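About Us

Welcome, and thanks for stopping by. Lumia is a small teaching workshop for robot arms. We show them everyday jobs around a table – picking up, putting away, wiping down, passing over – and we do it by hand, one patient go after another, until there's enough for the arm to learn from.

If you've never watched it done, the work is a good deal more homely than most people expect.
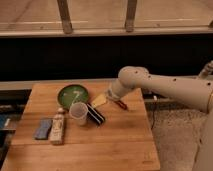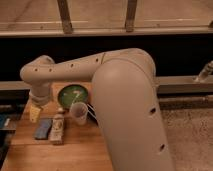 Table work with the arm, a cup and a few things from around the house.

We started with one arm, one table and a cupboard full of kitchen odds and ends, and a fair bit of that first year went into learning how to move slowly. People are quick with their hands and hardly notice it. You pick up a cup without thinking about where your elbow is, and then you sit down to do the same thing through a robot and find you have to think about your elbow, and the cup, and whatever is standing behind the cup as well. It's humbling for the first few weeks, and then it becomes quite lovely, a bit like learning to drive or to play the piano.

These days we're a team of 11, and every one of us teaches, including the people who look after the books and the bookings. We work in two ways. Sometimes the teacher takes hold of the arm and guides it through the job directly, which suits short, simple movements and is a very nice way to begin. For longer jobs we use remote control: the teacher sits at a station with a pair of hand controls and steers the arm from there. We call our station the Akine, after the street where we rented our first room, and the name has stuck even though we've rebuilt the thing more times than we'd care to admit.

A lesson is one job done from start to finish. The arm's movements are recorded along with the camera views, and afterwards somebody other than the teacher looks it over and decides whether it's a keeper. Fumbles aren't always thrown out, mind you. If the teacher loses hold of something and calmly goes back for it, that can be a very useful thing for a robot to have seen, so we label it and hold on to it. Between lessons we shift things about on the table, swap one cup for another, turn a box the other way, and try hard not to be too neat about it – real kitchen tables aren't neat, and ours at home certainly aren't.

Our library now holds about 3000 lessons covering 249 different jobs. Some of those are tiny (lift a sponge, set it down again) and some are long enough that the teacher wants a cuppa at the end. The folding jobs are everybody's favourite and also the ones most likely to cause grumbling.

The Strachan program is our training course for new teachers. It runs over 17 sessions, starting with hand guiding and working up to the Akine, and you don't need a background in engineering to join. We've had good teachers come to us from hairdressing, from aged care and from a cake shop, and what they had in common was steady hands and a willingness to do the same thing again with good humour. New groups begin in May, and we keep them small so everyone gets a proper turn at the controls.

We also take on lessons for other organisations. If you have an arm and a job you'd like it to learn, we can set up a table to match yours and record here, or bring a travelling station to you. That side of things goes under the name Loritz, and it has its own page with the practical details, what we'll need to know about your arm, and how we handle the recordings afterwards.

Visitors are very welcome in the mornings, when the room is at its liveliest. Send us a note first so we can have a station free, wear something with sleeves that won't catch, and come ready to have a go yourself. The kettle is just inside the door on the left.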